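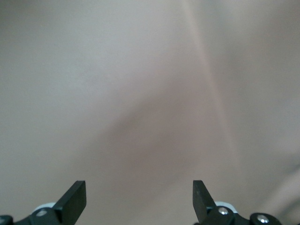
Kumuto Evening Bakery Course
Second progress report to the Jornard Fund
Period covered: October to March

Dear members of the grants team,

With this report we inform you about the second half-year of the bakery course in Bakent. The first report described mostly the renting of the kitchen and the search for students, so in this one we write more about the teaching itself. The financial table was sent in a separate file with the receipts.

1. Where we are now

The course has two groups. The first group finished in December and the second started in January and will finish in May. Ten students completed the first group, from 14 who began. Two of the four who left found work with hours that did not fit the evening lessons, one moved to another town, and one stopped coming and did not answer our messages. In the plan we had promised you 12 finished students per group, so we are two under the plan for the first one.

The second group is full. We took a longer talk with every applicant before giving a place, and we asked directly about working hours and children at home. This took us most of a week but the attendance is better. In February it was 97 percent, and in the autumn we never reached such a number in any month.

2. The lessons

Lessons are three evenings a week, from 5:30 p.m. to 9 p.m. The first month is only bread: white tin loaf, rye with sourdough, flat bread. After this come rolls and sweet dough, then laminated dough, then costing and labels. In the application we had put the costing at the beginning. We moved it to the end because the students could not calculate the price of a loaf they had never made, and the teacher spent the time explaining words instead of sums.

The laminated dough is still the weak point of the program. The kitchen gets warm when both ovens are on, and the butter goes soft before the second fold. For the second group we do this work in the first hour of the evening, with the ovens off, and bake the next lesson. The dough rests in the cold room between. Results are more even now, although the croissants from one evening to another still look like they come from different bakeries.

The written part was too difficult for many. We use the hygiene handbook from the local office and its language is heavy also for people who were born here. One of our former students rewrote the four chapters that are needed for the test, in short sentences, and we print it for each person. All ten of the first group passed the hygiene test, three of them on the second try.

3. Practice places

Every student should have 4 weeks of practice in a working bakery. This was the hardest promise in our application. Ó Dálaigh took five students from the first group, in pairs and one alone, and was patient with us when we changed the dates twice. The other five went to smaller places, among them a hotel kitchen where the practice was more washing than baking. We spoke with the hotel and did not agree on a change, so we do not send students there now.

For the second group we have eight places confirmed and need six more before the end of April. The difficulty is the starting time. Bakeries begin at 3 or 4 in the morning, and the first bus from the north part of Bakent leaves at 5:10. In the autumn we paid for shared taxis from the reserve. This cost 400 dollars in total, and you approved it by e-mail in November. We ask if the same is possible in April and May.

4. After the course

Of the ten who finished, six work now in a bakery or a kitchen, four of them full time. One sells bread from home on order and has registered for this with the town. Two are still looking, and one is at home with a new baby and plans to look for work in the autumn. We call everybody once in two months. We would like to continue with this for one year after the end of each group, as you asked at the visit.

5. Equipment and the kitchen

The second-hand mixer that we bought in September broke in November. The repair took 19 days because the part had to be ordered, and in that time all dough was made by hand. Some students said later that they learned the most in those weeks, but the teacher did not share this opinion and neither did her shoulders. The mixer is working since then. We have now a written agreement with the repair shop for two checks per year.

The deck oven has one side hotter than the other. We turn the trays halfway and teach this as a normal part of the work.

Flour became more expensive in winter. We saved on the sweet fillings and on the packaging, and stayed inside the budget line for ingredients – see row 7 in the table.

The owner of the building informed us that the rent will rise from July. We do not have the new amount in writing. When we receive it we will send it to you, because it touches the plan for the third group.

6. Changes we ask you to approve

Shared taxis for early practice shifts in April and May, from the reserve, up to the same amount as in autumn.

Moving the unused money for advertising to the printing of the simplified handbook. The second group filled itself through the students of the first, and we spent almost nothing on advertising.

A target of 12 finished students for the second group stays as it is. For the third group we would like to begin with 15 students and not 14, if the kitchen rules allow it. There is space for one more worktable by the back door, but we must first ask the fire inspection.

7. Next steps

In April we look for the missing practice places and make the hygiene test with the second group. In May there is the final baking evening, with a sale for the neighbors, starting at 6 p.m. You are welcome to come, and please tell us how many persons so that we keep bread for you. The next report will be sent in September together with the full accounts.

With kind regards,
The course office, Kumuto
Bakent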